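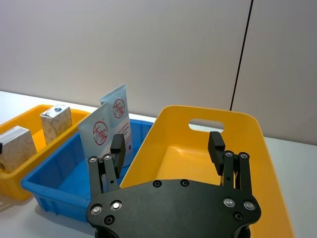 Gratik is a small collection about sorting household things into plastic bins. Each session starts with bins standing side by side on a table and finishes when every item on the session list has a place. The colors carry the meaning: yellow is for things that go back to the kitchen, blue is for packets and refills. A typical early state is a yellow bin with nothing in it yet while two white packets already stand upright in the blue one, leaning against each other. We keep such states in the set and do not trim them.

Contents

The release has 300 sessions, divided over 9 item lists. The lists are in the folder lists/, one text file for each. An item is written with its everyday name, then the bin color, then a note if the item is soft, for example a packet or a cloth. Soft items were hard to label, see below.

Labels

start — the bins are in place, sorting can begin
placed — an item rests in a bin and is not touched
moved — an item was taken out and put in another bin
end — the list is finished

A packet that falls over inside its bin keeps the label "placed". In version Hamdan we had a separate label for this, but two people reading the same session often disagreed, so it was removed.

Known problems

The bins do not have the same height. In a deep bin small items can be hidden behind the wall, and 72 sessions have the note "item not visible" for this reason. Light on the smooth plastic floor also makes the yellow look paler than the rim. Please do not use one fixed color value to find the bin.

List 4 was rewritten in September. Older copies of it name the refills differently — if your file says "sachet", please download again.

Contact

Zineb Hajji maintains the lists and the labels. Corrections are welcome, with the session number and the list number in the subject.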